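Ardale lab equipment show moves to larger halls

The Ardale trade show for laboratory and measuring equipment will open in February with 166 exhibitors, its organizer, Jovell, has announced. The show is held every 2 years and will use both halls of the Ardale exhibition center for the first time.

The last edition drew 3,702 visitors. Most came from food testing, water analysis and university labs, according to Jovell. Exhibitors at that show asked for wider aisles and more room to run instruments at their stands, and the second hall was booked as a result.

Balances, microscopes and sample preparation equipment will be in Hall A. Hall B is set aside for chromatography, spectroscopy and lab software. Clastis, which makes sample vials and filters, has taken the largest stand in Hall A.

A lecture program runs alongside the show on all days. Doors open at 9 a.m., and the first talks start at 9:30 a.m.

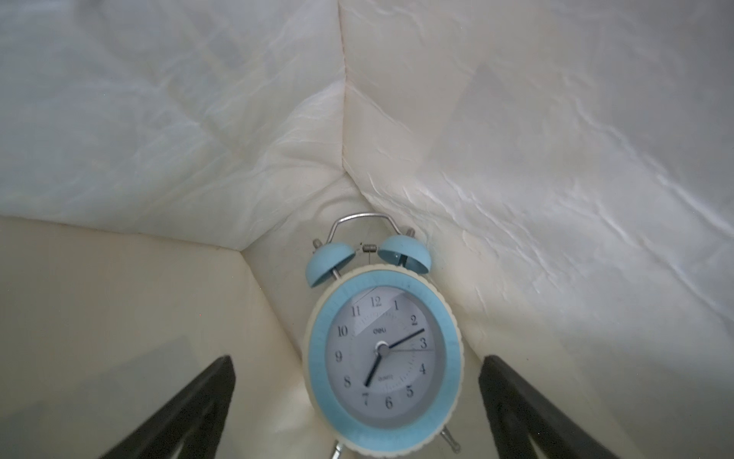 By Þórey Ragnarsson | Trade Shows | February

Tickets bought online cover both halls and the lectures. The workshops on method validation are booked separately and have 834 places in total. Registration for these closes when the places are gone.

Þórey Hviid, who manages the show for Jovell, said the floor plan will be posted once the last stands in Hall B have been assigned.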